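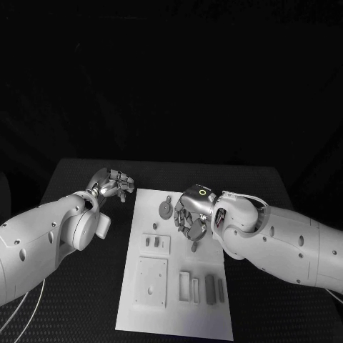
White arms over a dark, dimpled mat.

Workshop > Boat jobs > Ropes and canvas

Washing salty ropes: what I'd skip

By Špela Dimitriou

Every March the sailing forums fill up with recipes for stiff ropes. Vinegar, hair conditioner, a night in the bath with fabric softener. I've tried most of them on the sheets from our old ketch and I remain unconvinced.

Plain fresh water does most of the work. Coil the rope loosely, tie it in four places, put it in a pillowcase and leave it in a tub overnight. Change the water in the morning. If it still feels crunchy, soak it again.

Deltent sell a rope wash in 500 ml bottles, good for up to 2 soaks by their own label. I couldn't tell the washed sheet from the one I'd only rinsed. Perhaps you can.

Machine washing? Cool, gentle, no spin, and take the shackles off first. I wouldn't do it with a halyard I had doubts about. Clean rope can still be worn out, so run the whole length through your fingers before it goes back on board.

Dry in the shade.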